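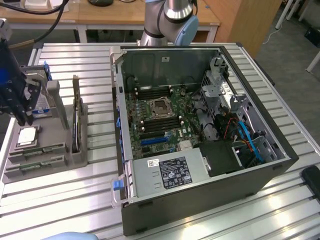
FIRKTHORPE, 9th August

The furniture maker Domier has opened its first bedroom showroom in Firkthorpe, in the former carpet hall on Station Road. The doors were opened on Thursday morning at ten o'clock, and by lunch time the small parking area behind the building was full. The showroom has 133 square meters of floor, all on one level, and it shows only beds, nightstands, chests of drawers and the new Platier range of blanket boxes and benches. Sofas and dining tables stay at the main store of the company, on the road out of town.

The carpet hall was closed for a long time. Many people in the town remember it for its steep front steps, which made it hard to bring in a stroller. The steps are now gone and there is a ramp with a low handrail. The front windows were also made larger, so the first row of beds has daylight until the evening. Domier asked for this change in March, and the town gave the permission without any conditions except for the sign, which had to be smaller than on the first drawing.

The showroom was planned by the interior designer Pin-yu Cheng, who has worked with the company on its catalogs before. She divided the hall with low walls which do not reach the ceiling. Each part is furnished like a real bedroom, with a rug, a lamp and curtains, and some of the parts are quite small. According to Cheng, this was the point on which she had the longest discussion with the company.

"A bed looks nice in a big hall. Then it comes home and you cannot open the drawer of the nightstand," she said at the opening. "I wanted to have the small bedroom also, with the door in the wrong place. Most of us have this bedroom."

The smallest of the rooms is near the back wall. It has a single bed with a deep drawer below, a narrow chest and a wall lamp on a long arm. On the first morning it was the room with the most visitors in it, and one couple measured it two times with their own tape. A tape can also be borrowed at the desk.

Colors are calm in most of the rooms. Cheng used warm white, a soft gray-green and a dark red like old brick, and the red is only for one wall and for the cushions. She said she is often asked which color is right for a bedroom with window to the north, and that she has no rule for it. She advises to paint a large sheet of paper, hang it beside the bed and leave it there for some days, and to look at it with the lamp on as well.

The Platier range

The Platier pieces are the main news for customers who already know the company. The range was first shown in the catalog in March, but until now it could not be seen in any store. It has a blanket box, a bench for the foot of the bed and a low chest with wide drawers. All of them come in oak or ash, and the bench can be ordered with a padded seat. There are 22 fabrics for the seat. The fabric samples hang on rings next to the window, where they can be taken down and laid over the bed linen.

The lid of the blanket box closes slowly by itself. This was a wish of many parents, the company writes in its leaflet. The box has small openings at the back for the air, and the leaflet asks to leave a little space between the box and the wall for this reason. It is also possible to sit on the lid, but for daily sitting the bench is the better choice.

The wood is finished with oil. Domier gives a small can of the oil with each piece, together with a cloth, and recommends to use it once in a year on the top surfaces. Water rings from a glass can be treated in the same way, after light sanding along the grain. The drawers should not be oiled inside, as the smell can go into the clothes.

Delivery of the Platier pieces takes 8 weeks at the moment. The pieces in the showroom are not for sale, but the company says they may be sold at a lower price when the rooms are changed. The rooms will be furnished new two times in a year. Customers who wish to be told before the change can leave their address at the desk.

Bed linen and curtains by Hsu

All textiles in the showroom come from Hsu, a family firm which weaves cotton and linen. It is the first time that the two companies share a space. Hsu has its own corner near the entrance, with open shelves for bed linen, blankets and ready-made curtains. These can be bought and taken home on the same day. Curtains by measure are possible too, and for this a person from Hsu is in the showroom each Saturday.

For the measure it is necessary to know the height from the rail to the floor, and the width of the rail itself, which is often larger than the width of the window. Customers who have no rail yet are asked to bring a photo of the wall above the window. Hsu can shorten the ready-made curtains for a small fee. The linen ones should be washed before, as they become shorter in the first wash.
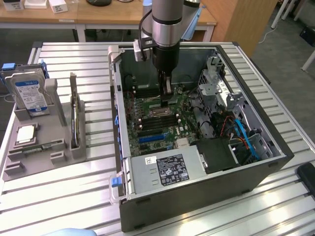
What visitors said

The reactions on the first day were mostly friendly. A woman who lives two streets away said that she came only to look at the building and then stayed for an hour. She liked that one can lie down on the beds without asking, and that there are paper covers for the pillows. Her husband would have liked to see more mattresses. The showroom has only 3 types, from soft to firm, and for more choice one has to go to the main store.

Another visitor was looking for a chest for a room with a sloping ceiling, and did not find one low enough. She was told that the low chest of the Platier range can be ordered without its legs. It then stands on a flat base, and the price is the same. She wanted to think about it and took the leaflet with her.

There was also some criticism about the parking. The area behind the building is shared with the bakery, and in the morning the delivery van of the bakery stands there until nine. Domier suggests to come by bus, which stops in front of the library, or to use the spaces near the sports hall. For collecting bed linen and other small orders there is one short-stay space beside the ramp.

Neighbors in Station Road had asked before the opening if there would be large trucks. The furniture itself is not delivered from the showroom, so trucks come only when the rooms are changed. The company has promised to do this on weekday mornings and to put a note in the mailboxes some days before.

Planning help and evening talks

Customers can book a planning hour with a member of the staff. It is free of charge and there is no duty to buy. It is helpful to bring a simple drawing of the room with the length of the walls, the position of the door and the window, and the direction in which the door opens. Radiators and wall outlets should be marked as well. The drawing does not have to be beautiful. A bed should have enough space on the long side to change the sheets, and the staff will look at this first.

Cheng will give an evening talk on small bedrooms later in the fall. She will speak about light beside the bed, about the place for clothes which are worn but not yet for the laundry, and about the question whether a rug should lie below the bed or next to it. Chairs are limited, and names are taken at the desk or by telephone. A second talk, on the care of oiled wood, is planned but has no speaker yet.

The showroom is open from Tuesday to Saturday, from ten in the morning until six in the evening. Dogs are allowed on a leash, but not on the beds. Old mattresses cannot be left at the showroom and are taken back only with a delivery, if this was agreed with the order.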